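About Ladefoged Linen Service

Ladefoged Linen Service washes, dries, presses and delivers linen for small businesses in and near Wakanport. Our customers are guesthouses, restaurants, barber shops, dental offices and a few private homes. We work from one building on the harbor side of town, and all the washing is done there. None of it is sent out.

We started as a coin laundry with a drop-off counter. The owners of two guesthouses began leaving their sheets with us at the end of each weekend, then asked if we could pick them up. After a while the pickup work was bigger than the coin side, and we took out the coin machines to make room for an ironer and folding tables. People still come in asking for the coin machines. The closest ones we know of are in Prarholm.

What we do

Most of our work is on a weekly exchange. We bring clean linen, take the used linen away and return it on the next visit. You can rent from our stock or send us your own. Rented linen is plain white: sheets, pillowcases, bath towels, hand towels, napkins, tablecloths and kitchen cloths. We don't rent colored linen. If you own colored linen we will wash it, but we ask that dark red and navy items come in a separate bag.

Customer-owned linen is kept apart from rental stock the whole way through. Each account has a number, and the number goes on the bag, the wash ticket and the delivery slip. If you have had trouble with another service mixing up your items, ask to see how the tickets work when you visit.

We also wash aprons, bath mats, shower curtains and duvets up to king size. We do not take rugs, leather, curtains with hooks sewn in, or anything used with motor oil.

Where we go

We have 132 regular accounts on 6 routes. The routes cover Wakanport, Prarholm and the road between them, including the campgrounds from June until the end of the season. Orkora is served every second week, and the minimum order there is 8 bags. If you are past Orkora, call before you sign up. We can sometimes meet you at the ferry lot.

Drivers pick up from a back door, porch or locked shed if you give us a key. Please don't leave bags where rain can get at them. Wet bags are heavy, and the linen can mildew before it gets to us.

How we wash

Loads are sorted by fabric and by how soiled they are. Kitchen cloths and napkins never go in with bed linen. We use unscented detergent on everything. Softener is left out of towel loads unless a customer asks for it, and bleach is used only on white cotton.

Stains are treated once before the wash and once more after it if they still show. Tea, wine and most foods come out. Rust, hair dye and old grease often don't, and we will not keep bleaching a piece until it falls apart.

Worn linen

Rental pieces with holes, thin spots or permanent stains are pulled at the folding table and replaced at our cost. With your own linen the choice is yours. We set doubtful pieces aside in a separate bag with a note, and you can keep them, have them hemmed or let us cut them down for rags. Hemming is charged by the piece. Open-weave towels are the hardest to save once the edge begins to fray, and a new hem on one of those may not last.

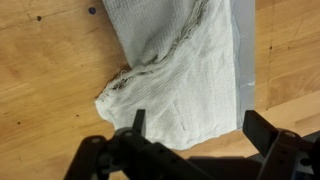

Visiting and opening an account

The counter is open mornings, Monday through Saturday, and closed on public holidays. New accounts fill out one form and pay for the first exchange in advance. After that we bill monthly. There is no contract term. We ask for two weeks' notice if you want to stop, so that rental stock can be collected and counted.

Parking is on the side street. The front spaces belong to the bait shop.

Comments

harborhouse_bnb
Customer for a few years now. Sheets come back flat and on time. The bill could be easier to read.

tidewater44
Do you still do sleeping bags? You used to at the old counter.

Ladefoged Linen Service
Synthetic fill only, and please bring them in yourself. We can't take down bags.

Prarholm Reader
Route day changed in June and I only found out from the driver. Please update the page when that happens.

kitchen door
The unscented detergent is why we switched. Napkins don't smell like anything, good.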